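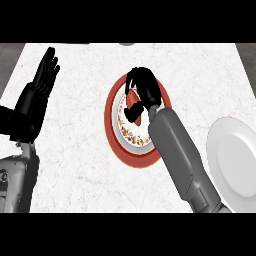 My mother's dinner plates have outlived two kitchens, a move across the state, and the company that made them. I bring this up because I spent the evening trying to replace exactly one. If you own a stack of plates with a red one at the bottom, the deep terracotta kind with a lighter line along the lip, please go and say something kind to it. You have no idea what it costs to find its twin.

The pattern is called Nyaga. It was made by Plimel, who stopped making it in 2000 and then stopped making anything. I had eight. I now have seven and a dustpan.

Seven is a terrible number of plates. You can't seat seven. You can seat six and feel wasteful, or seat eight and give your brother-in-law the one with the cartoon duck.

First stop was Clavovis, the replacement china site, where they do have my plate. One plate. $414.

I assumed this was a typo and wrote to them. They replied within the hour, very polite, to say it was not a typo, and would I like to know when the price changed. I said yes. It has since changed. I am not going to tell you which way.

For $414 I could buy a whole new set, throw a party for it, and still have enough left over to break a few for fun.

Then I made the mistake of joining the forum. There is a forum. There are people on it who can tell a first-year Nyaga from a third-year Nyaga by the foot ring, and who use the word "foot ring" as though we all grew up saying it.

I asked if anyone had a spare dinner plate. I got 13 replies. Eleven wanted to know how I broke mine. One told me I should never have been eating off it. The last one was selling a gravy boat.

I did look at the gravy boat.

For the record, I broke it by setting it on a stove burner I had just turned off. I have been cooking for most of my adult life. I know what a burner is.

Things the forum has taught me so far: never stack bare, always put a felt circle between plates. Never use the dishwasher. Never use a metal fork on the glaze. At some point these stop being plates and become a pet.

My mother put hers through the dishwasher every night on the pots and pans setting and dried them with whatever shirt was closest. Not one chip. I think they were afraid of her.

Called her for sympathy. She said, "Those ugly things?" and asked if I'd tried the flea market in Grestidach.

So that's the plan for June, when it opens again. Two hours each way to dig through boxes for one ugly thing. If anyone is going, I need a dinner plate, not a salad plate. I have been burned by a salad plate before.

Update: I bought the gravy boat.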